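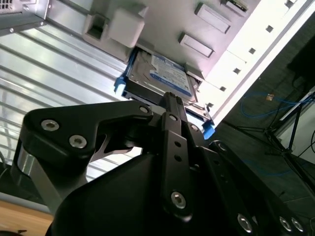
How many times do you have to show a machine the same thing before it can do it alone?

More than you'd like, and the number depends a lot on how much the examples differ from each other. A big pile of nearly identical ones teaches it less than a smaller pile where the case has been turned a little and the cables lie differently each time.

I didn't know that in January. In January I thought I'd been hired to be good at something! The ad from Pruvard said "patient hands wanted," and I'd spent years fixing office computers in Undthorpe, so I figured my hands were about as patient as they come (you try getting a jammed drive out of a case while a dentist stands behind you asking about his X-rays). I pictured myself showing the arm one beautiful, perfect hard drive swap, and the arm sort of nodding.

What I got was a controller, a stool, and a sheet of paper with the word DRIVE at the top and a column of empty boxes going all the way down.

The job went like this. I moved the controller, the gripper moved, and everything got saved: where the fingers were, how hard they closed, what the cameras saw. Drive into the cage, stop, save. Put it all back, nudge the case, go again. Each run was called an example, and each example got a grade from the woman who ran the room, who had come over from the Desjardins office and wore two pairs of glasses, one on her face and one on her head. I never saw her switch them.

She graded my first 26 and threw out 3.

"Those were fine," I said.

"Those were you showing off," she said. "You came in fast and stopped short. It'll learn the fast part and miss the short part."

I was pretty sore about that, I'll admit it. I went home and told my sister I'd been insulted over a hard drive, and she laughed so hard she had to put the phone down.

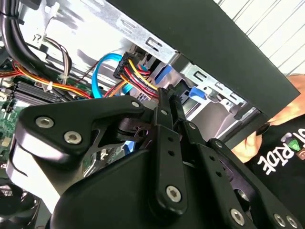
Page last changed: 9th May

So, the cables. Everybody had warned me about the cables, and I'd nodded along, because cables had never given me any trouble in my life. But I'd always had fingertips! When you push a wire aside with your own finger you can feel whether it's going to spring back, and you've adjusted before you've even thought about it. With the controller I had to look. I had to look at the wires, look at the screen, look at the wires again, and the whole time the saving was going on and I could practically hear her taking her glasses off.

I bumped things. I pinched a wire I had no business pinching. I said a word that I then found out was also being recorded, and the next morning somebody had written it on the whiteboard under "vocabulary."

We had a name for the system by then, the part that was supposed to learn from all this. On paper it was the Gultasau model, after the town where the first one had been put together, but in the room we just called it the kid. "The kid's training tonight." "The kid didn't like your left side." I started talking that way myself inside of a week and felt silly about it for maybe a day more.

The first time they let the kid try, I'd saved 58 examples, and I'd gone and put on a clean shirt. I don't know what I was thinking, it wasn't a wedding. We all stood back and the arm came down over the case, and I want to tell you it was terrible, but it was stranger than that. It stopped above the cage. It waited. It tipped a tiny bit to the left and then straightened up again, and only then did it go in.

"What's it doing?" I asked.

"You," she said.

And it was, too. I do that! I tip my wrist before I commit to anything, I do it with keys, I do it with toast. I'd never noticed, and there it was, this little hitch that had no use at all, copied out faithfully like it was the most important part of the job. It missed the drive by a hair and shut its fingers on nothing.
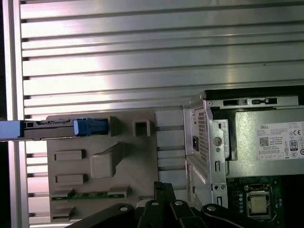
I thought they'd want me to quit doing it. I spent the whole next morning trying to hold my wrist still, and every run came out worse. I was stiff, I was slow, I overshot the latch, and by lunch I'd filled in hardly any boxes.

She pulled up a stool after that and watched me for a while without writing anything.

"Put it back in," she said.

"The hitch?"

"You're looking at the rails when you do that. You tip so you can see down the side. Leave it out and you're guessing."

I did one with the hitch and one without, slowly, and she was right. When I tipped, the view from the wrist camera slid over just enough to show the edge of the cage. It had never been a habit for nothing. It was how I'd been checking, all those years, in all those offices, and I'd have sworn under oath I wasn't checking at all.

The kid had picked up the motion and hadn't gotten the reason yet. So we made a new batch where the checking mattered: runs where the drive started out crooked and I had to back off, look, and come in again. I'd been leaving those out on purpose, out of pride, because they looked like mistakes. She wanted the mistakes, as long as I fixed them before I stopped. She gave me a fresh sheet with RECOVERY at the top.
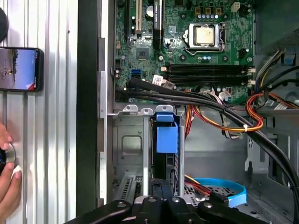
I got to like that sheet best. You could be clumsy on it, on purpose, and then be careful, and both halves went in the pile. I'd set up the worst approach I could think of and then get myself out of it, and the afternoons went by so fast that I missed my bus 2 nights running.

When the kid tried again it came down, tipped left, and paused. The drive was crooked, I'd left it that way myself. The fingers touched it, stopped, and lifted off. Then the arm tipped again, further than I ever do, and went back down slower and slid the thing home.

She wrote something on her clipboard. I asked if it was a good grade, and she said the kid didn't get grades, only I did, and would I please reset the case.

I nudged it a little to the right and picked up the controller.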